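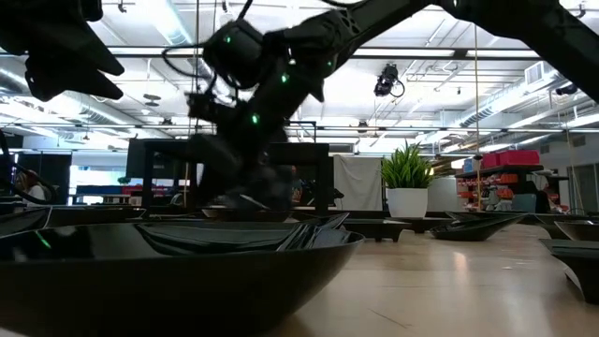
Chapitre 2. Préparer l'achat de votre poste Doltness à deux bras

Avant de signer un bon de commande, prenez le temps de parcourir ce chapitre avec la personne qui tient les comptes chez vous. On pense volontiers au prix des bras, et l'on oublie tout ce qui les entoure (la table, les câbles, les doigts de rechange, et même la vaisselle d'essai !).

2.1 Établir le budget

1. Inscrivez d'abord le poste de base : 3 533 € pour la table, les rails et les platines. Les bras font l'objet d'un devis séparé.

2. Ajoutez 1 605 € pour le lot de pinces Utow, doigts de rechange compris.

3. Réservez 2 000 € à l'installation et à la formation de votre équipe. Cette ligne est la première que l'on rogne, et on le regrette souvent dès le mois suivant.

4. Prévoyez 40 pièces d'essai, de formes variées. Des coupelles en forme de feuille ou de goutte et de petits plats carrés conviennent très bien pour apprendre à ranger sur une étagère.

Remarque : les finitions brillantes renvoient la lumière des plafonniers. Commandez quelques pièces mates pour comparer.

2.2 Mesurer l'emplacement

5. Tracez au sol l'emprise de la table avec du ruban adhésif, puis comptez large de chaque côté : un coude de robot peut dépasser du plateau.

6. Placez le bureau de commande à portée de câble, et vérifiez que l'on circule encore sans enjamber quoi que ce soit.

Attention : ne faites jamais passer un câble d'alimentation dans une allée sans protection.
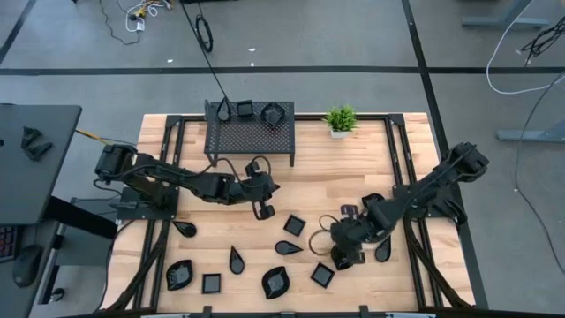 Myfanwy Penry nous écrit qu'elle aurait aimé lire ce chapitre plus tôt : elle avait chiffré les bras et les pinces au centime près, mais pas le second circuit électrique, et sa commande a attendu jusqu'en juin. Elle conseille de faire venir l'électricien avant de demander le devis.

7. Reportez le montant de ces travaux sur la fiche Meredith, à la ligne « Locaux ».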